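**Budgeting for a second arm: what have I forgotten?**
Board: Buying, Budgets & Planning

---

**gorkthorpe_bench** wrote:

Evening all, and apologies in advance because I do go on a bit.

We're a small outfit in Gorkthorpe, above a carpet warehouse, doing handling trials for firms who want to know whether a robot could pack their awkward soft things. Bags, cases, pouches, anything with a zip that won't hold its shape. At the moment we hire kit when a job comes in, and hiring has become silly money, so I've been told to put together a proper plan for buying. I've got until the end of March and a spreadsheet that frightens me.

The big question is one arm or two. Everything on the shopping list doubles if we go to two, and my colleagues are split. My own feeling is that with soft goods you need one hand to steady and one to do the work, but I'd love to hear from people who've spent the money and either been glad or sorry.

So far I've got down: arms, grippers, a table, a laptop, cables, spare finger pads at 8 a set, and a line that just says "misc" with 900 next to it. I suspect that "misc" line is where I'm going to come unstuck!

---

**rovdale_ray** wrote:

Welcome to the club, and don't apologise, half of us on here can't write a short post to save our lives.

I'd say one arm, and spend the difference on a really good table. I know that sounds dull. We bought two arms at Rovdale in our first year and the second one sat under a dust sheet for most of it, while the first was bolted to a bench that wobbled every time somebody came in through the fire door. Every job we did that year had a wobble in it. If I had my time again it would be one arm, a heavy frame, a top you can wipe down, and somewhere separate for the laptop so people aren't leaning across the work to reach the keyboard.

Also, please put training in. Two days for each person at the very least, and somebody has to cover their normal work while they're away.

---

**pennyfarthing_pat** wrote:

Sorry Ray, I'm going to disagree with you, and you know I do it fondly!

For boxes and bottles I'd be with you. For soft things I really wouldn't. We had a year of trying to do drawstring bags with one arm and a collection of clamps, and by the time we'd bought the clamps, and the nicer clamps, and a turntable for the clamps to stand on, we could have had the second arm and a decent lunch. What you're buying with two is time you don't spend making jigs.

gorkthorpe, what I'd question is that "misc" line. Break it up, please. Ours started at 900 as well (is there something in the water?) and once we'd split it into leads, brackets, test objects, postage and the odd electrician, the leads alone came to 248. That was before anyone trod on one.

---

**gorkthorpe_bench** wrote:

Oh, that's really useful, thank you both. Test objects! I hadn't put them down at all. I've been raiding the lost property box at my daughter's sports club, with permission I should add, and it hadn't crossed my mind that we'd have to buy the stuff properly once we're writing reports that people pay for.

Ray, the table point is well made. Did you have yours built or buy it in?

---

**rovdale_ray** wrote:

Built, by a chap who does shop fittings. He asked me how deep I wanted it and I said "normal", and I've regretted that word ever since. Measure the reach of the arm you're going to buy, draw it on the floor in chalk, and then have your table made to suit that.

And Pat, I do take your point about the clamps. I still think a first-year team gets muddled with two. There's twice as much to set up of a morning, and when something's out you spend an hour finding out which arm it is.

---

**živković_fan** wrote:

Long-time reader here, I only pop up when money's being discussed.

Nobody has mentioned delivery dates. We ordered from Živković (a little firm near us that builds to order, lovely people, never in a hurry) and the arms came in good time, but the grippers were weeks behind. So we had two very handsome arms with nothing on the ends of them, and the hire kit had to stay on in the meantime. If you're budgeting to stop hiring on a certain day, leave yourself an overlap and put the overlap in as a cost.

Second thing, buy grippers from whoever will sell you the fingers separately. Fingers wear out. The maker who only sells you the whole hand is cheaper on day one and dear ever after.

---

**gorkthorpe_bench** wrote:

An overlap! Right, that's gone in. I've also now got a line for fingers and another for pads, and I'm beginning to see why my predecessor simply wrote "robot stuff" and a total.

Does anyone lease? Teodora Janevski, who looks after our accounts, would much sooner see a monthly figure than a lump, and she's asked me twice now.

---

**pennyfarthing_pat** wrote:

We looked into it. Do read the bit about alterations, as ours said we couldn't fit anything that hadn't come from them, and that would have ruled out the fingers we print ourselves. Some leases will be kinder. If you're the sort of workshop that fiddles (and I've never met one that wasn't) I'd buy, and let Teodora spread it over the years in her own way.

---

**jemetti_lou** wrote:

Hello, joining in from Jemetti, where we run two arms on soft goods all week long, so I can perhaps add something on what the money goes on after the arms are paid for.

First, the test objects. Choose them early, and choose horrid ones. We budget 80 a quarter and always spend it. For sports things I swear by a table tennis bat case, because it's a funny shape, floppy at the edges and has a zip and a mesh pocket to catch on. A gripper that copes with the smooth part may well make a mess of the mesh, and you want to find that out before you've ordered a box full of the same fingers.

Second, cable. Whatever length you've allowed from the table to the laptop, allow more, and keep something back for cable ties and sleeving. You want slack at the gripper so that the arm can bend as it likes, and then you want it tidy everywhere else. 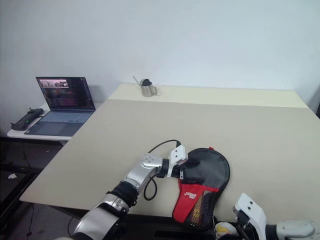 Third, and I'm sorry to be a bore about it, the near edge of the table. Soft things creep. You nudge a case a few times and it ends up with part of it over the side, and then the gripper is working on something that sags. Some people like a raised lip. We found a lip got in the way of the arms coming in low, so we went without and made the top deeper instead. I'd cost both and ask whoever's going to be using it every day.

On one or two arms, I'm with Pat for this sort of work. But I'd say to Ray's side of things that you can buy the table and the wiring for two and start off with one. Get your mounting points put in for the second while the fitter's there, and you've saved yourself paying him to come out again.

---

**rovdale_ray** wrote:

Now that I can live with. Table for two, arm for one, see how you get on. I still wouldn't have a deep top without checking the reach, mind. Ours has a strip along the back that neither arm has ever touched, and it's where the tea ends up.

---

**živković_fan** wrote:

The trouble with buying the second one later is that you may not get the same model. Ask how long they mean to go on making it, and get the answer in an email. A mismatched pair is perfectly workable, but you'll be keeping two sets of spares.

---

**gorkthorpe_bench** wrote:

You've all been so kind, and I've got pages of notes.

Where I've landed for now: a table made for two, with both sets of mounting points, and the reach chalked out on the floor before anybody cuts anything. I'm going to ask for prices on one arm and on two, from the same supplier, with their word in writing on how long the model stays in the catalogue. Fingers sold separately or no deal. "Misc" has been broken into seven lines and has gone up, naturally. Training's in, overlap's in, and test objects are in at Lou's 80 a quarter.

Lou, could I be cheeky and ask whether you had your top made in one piece or two? Ours has to come up a very narrow staircase and round a bend, and the fitter has already sucked his teeth at me down the phone.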